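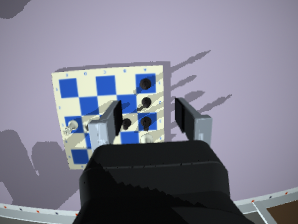
I have used the Lurnik hand controller for simulated chess tasks since April, together with the Lomel recording software. My goal is simple: I show the arm how to move a piece, and it learns from my recordings.

The grip is comfortable and the trigger closes the fingers smoothly. Small turns of the wrist are harder — the controller makes them too big until you lower the sensitivity to 2. 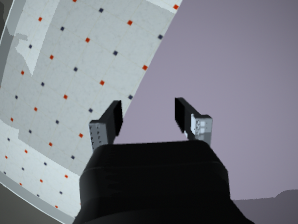 Can a beginner record useful demonstrations with it?
After one afternoon of practice, a patient beginner can. My first 188 recordings were too shaky and I deleted them.

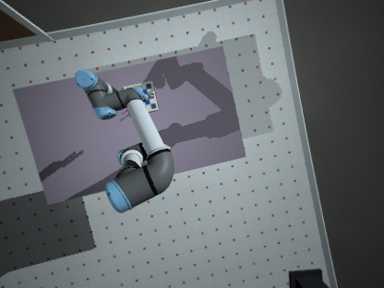 Lomel saves every attempt as its own file, and I like that I can cut the waiting time at the start. The manual is weak. It explains the buttons well, but about calibration it has only one short page.

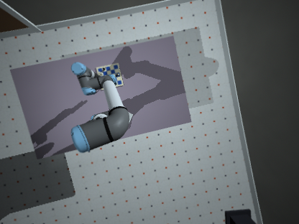

Hititetti wrote under my first notes that the cable version has less delay, and that it is worth changing before a long session. I tried it and I agree. I will keep the controller, with the cable.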